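Packing for the cold when you only get one bag

I moved to Liltham six years ago and I still pack like someone from a warm place. Every March I go up to Barnia to see family, and every March I bring too much of the wrong stuff. This year I flew with Varma, whose cheapest fare allows a single bag that fits under the seat, so I had to make choices.

I started with the weather. Barnia sits at 2286 feet, and in early spring the nights are still below freezing while the afternoons can be mild enough for a shirt. One heavy coat doesn't work well for that. I wear it for the walk to the bus and carry it the rest of the day.

What I took was two thin wool tops, one fleece, a rain shell, one pair of jeans on me and one pair of lined pants in the bag. Five pairs of socks, which was one too many. I left the snow boots at home and wore my old hiking shoes on the plane.

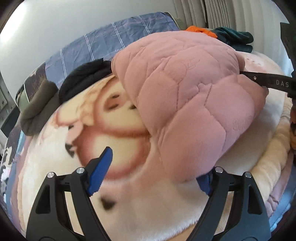
Puffy things are the hard part of a small bag. They weigh almost nothing and take up all the room. I used to roll mine tight and hold it with a belt, but it always worked loose. Now I put the puffy layer in last, on top of everything else, and lean on the bag while I close the zipper. It fills the gaps between the shoes and the toiletries. I don't leave anything puffy squashed between trips. It goes on a hanger in the hall closet as soon as I'm home.

The bag is a Grunent, the plain gray one with no wheels. I paid 40 dollars for it used and one of the side pockets has a torn seam that I keep meaning to fix. It opens flat like a suitcase, so I can get at the bottom without emptying it.

Things I missed: a real scarf, and hand cream. The air up there is very dry and my knuckles cracked by the second morning. I bought a tube at the pharmacy near the station and had to leave it behind because it was over the limit for liquids.

Things I never touched: the second book, the umbrella, the swimsuit. My aunt had said the pool would be open. It was closed for repairs.

The trip back was fine apart from a delay of about 5 hours. I ended up wearing both wool tops and the fleece in the terminal, so at least the bag was lighter. Next year I'm taking the train, and I might bring the boots.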